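Skip to content
Home Shops Offers Help Work with us Contact

Take part: how do you shop when prices go up?

Fuvasska is looking for people who do most of the food shopping for their household. We want to know how you choose what goes in the trolley, what you have stopped buying and when you decide to go to a different shop. The study runs through June and is open to shoppers in and near Drernalus.
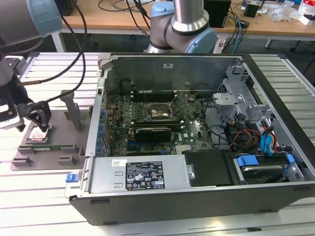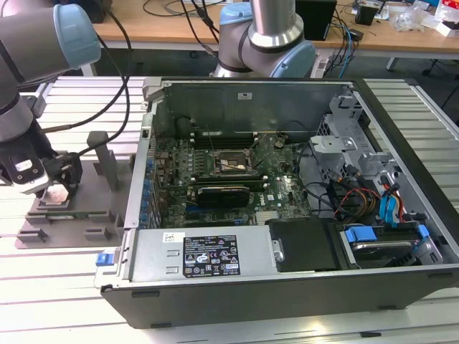 What the study covers

Fuvasska runs discount food shops and has done the same kind of study once before, at our Paracha shop. That one looked only at fresh fruit and vegetables. This time we are asking about the whole weekly shop, with most of the questions on own-label goods: tinned food, bread, cereals, cleaning products and frozen meals. We would like to know which of these you trust, which you buy only because they are cheap and which you would never buy.

We are also looking at pack sizes. Several of our suppliers, Brostetti among them, have offered us larger packs at a lower price per kilo. Some shoppers have told us they would rather have a smaller pack and spend less on the day. We have not decided what to stock, and the answers from this study will be used when we do.

Who can apply

You should be 18 or over and do at least half of the food shopping in your home. You do not have to be a regular Fuvasska customer. We need a fair number of people who shop mainly elsewhere, so please apply even if you have never been in one of our shops. We are short of people who live alone and people who shop for a household of 5 or more.

You cannot take part if you, or anyone you live with, works for Fuvasska or for another food retailer.

What you will be asked to do

Keep your till receipts for four weeks, from any shop. You can post them to us in the envelope we send you, or upload them through your study page. Cross out anything you do not want us to see.

Fill in a short form once a week. It has seven questions and they are the same each time.

Come to one group talk at the Drernalus shop, in the room above the bakery counter. Talks start at 6.30 pm and last an hour and a half. There is a lift. Tea and sandwiches are provided, and you can tell us about food allergies on the application form.

Payment

You will be paid with a Fuvasska gift card or by bank transfer, whichever you prefer. Payment is made after the group talk. Bus fares and parking are paid back on the evening if you bring the ticket.

If you drop out early you will be paid for the weeks you have finished.

Your details

Receipts and forms are stored under a number and kept apart from your name and address. We destroy the receipts when the report is finished. We do not pass your details to suppliers and you will not be added to any mailing list.

How to apply

We have 400 places. Ask for a form at the customer desk in any Fuvasska shop, or fill one in under Work with us on this site. Forms handed in at Paracha are sent on to Drernalus, so allow a few extra days for a reply. We will write to everyone who applies, including those we cannot offer a place.

Back to Work with us
Shop opening times
Privacy
Accessibility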